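Search this site Enter keywords Search

The Second Life of the Municipal Market Hall

May 20, 2021

When the town of Tistville closed its covered market, the decision was recorded in a single paragraph of the council minutes. The building had served the district for three generations. It had a sound roof, a poor heating system and a growing number of vacant stalls. For eight years it stood locked, inspected once each quarter and otherwise left alone.

The hall reopened in February under a lease that reserves the ground floor for food traders and the upper gallery for classes and public meetings. The arrangement is being watched by other towns along the Eder valley, several of which own similar buildings and have yet to settle on a use for them.

Covered markets were built to solve a practical problem. Open-air trading blocked the streets, spoiled goods in summer and made the inspection of weights and meat difficult. A town that could bring its sellers under one roof could collect rents, enforce hours and keep the drains clear. The buildings that resulted were plain, durable and large. Those same qualities have made them hard to adapt. A hall designed to stay cool in July is expensive to warm in January, and few tenants require so much floor.

The Tistville building covers 3,646 square meters on its main level. Earlier proposals would have divided that area into offices, a plan that called for new walls, new floors and a second set of stairs. The present scheme leaves the floor open. Stalls are built as separate units that stand on the existing slab and can be removed without damage to it. Repairs were confined to the roof drainage, the electrical supply and the north doors, which had dropped on their hinges and could be opened only with effort.

Rents were the subject of longer discussion. Under the former system every trader paid the same rate, whatever the size or position of the stall. Sellers near the main entrance did well, and those along the rear wall gave up their places one after another. The new schedule sets a lower charge for the rear stalls and permits short leases of a month at a time. A grower with a brief season may take a place for that season alone.

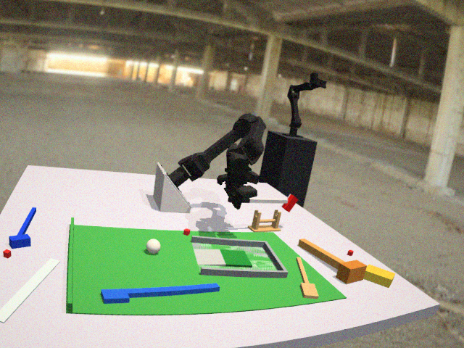
Who may apply for a stall in the market hall? Any grower, baker or maker of prepared foods who lives or works in the district may apply, and applications are accepted throughout the year.

The town received 257 applications before the opening. Most came from households that had been selling from farm gates or by weekly delivery. Brilimell, a cooperative dairy, took a double stall near the east door and now sells soft cheese and cultured butter on four days of the week. Sotine, a small mill, offers flour by weight from bins and asks customers to bring their own bags.

Attendance has been strongest in the early morning, as it was in the hall's first decades. The afternoon remains uncertain. Several traders have asked to close at two o'clock, while the town prefers that the doors stay open until five so that people returning from work may shop. A trial of split hours is planned for the autumn.

The upper gallery seats 300 and has been slower to find its purpose. Sound carries poorly under the high roof, and speakers without a microphone are difficult to follow from the back rows. Curtains have been hung along the long side. Further work will depend on next year's budget.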